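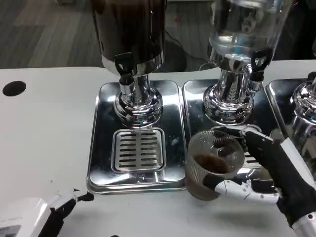
Unit 4 covers the self-service beverage station: its layout, its opening and closing duties, and the care of the dispensers during service. A station of this type is expected to run for long stretches without an attendant, and most of the faults found at inspection can be traced to the way it was set up. Each dispenser should have a drip tray of its own, as on the white counter shown, where the stainless steel trays stand in a row and a slotted drain grate is set in front of the base. Separate trays allow one unit to be taken out for cleaning while its neighbors remain in use. Droplets and smudges show readily on a mirror-like surface, and the tray should be wiped at every check whether or not it appears to need it.

4.1 Placement

Dispensers are placed so that the tap can be reached without leaning across another unit. Before filling, the attendant stands at the guest's position and works each lever once. If the hand touches a neighboring container or collar, the spacing is too narrow and must be corrected while the units are still empty.

Cups are kept at the end of the counter where the line begins. Lids, stirrers and napkins go at the opposite end. Students completing their placement at the Castillo dining hall should note that the line there runs from right to left, and the stations are arranged accordingly.

Power cords and extension leads are to be kept off the walking area on both sides of the counter. Where a cord must cross the floor, a cord cover is required.

4.2 Filling

Containers are filled in the preparation area and carried to the counter with the lid closed. Hot and cold beverages are never placed in the same container during one service period, even after rinsing. The fill time is written on the station log and not on the container itself.

Cold drinks served over ice require a separate ice supply. Ice is not added directly to the beverage container unless the model has an ice core. The Kevik units used in the training kitchen have one; the older Isteck units do not.

4.3 Dispensing

The cup is held directly beneath the spout and the lever is released before the cup is withdrawn. This applies equally to staff and to guests, and a small sign may be posted for the latter. Clear cups are preferred for cold drinks, as the level can be read from the side. Thin-walled cups should be held lightly – a firm grip will push the liquid up over the rim.

4.4 Checks during service

The station is checked every 30 minutes. At each check the attendant will:

Read the level in each container and request a refill if needed
Work the lever and confirm that the flow stops cleanly
Lift the grate, empty the tray and wipe it dry
Wipe the base, collar and spout with a clean cloth
Initial the station log

A tap that continues to drip after release is taken out of service. Attendants do not tighten or dismantle taps at the counter.

4.5 Closing

Remaining product is discarded. Containers, taps and grates are washed, rinsed, sanitized and air dried in accordance with the Lornau kitchen manual, page 17. Chrome and steel surfaces are dried with a soft cloth, and abrasive pads are not permitted on any part of the unit. Taps are reassembled the following morning, when all parts are fully dry.

Preparation for the practical session

Read sections 4.1 through 4.4 before the session. Bring a copy of the station log and wear closed shoes. Students will work in pairs, and each pair will set up, run and close one station.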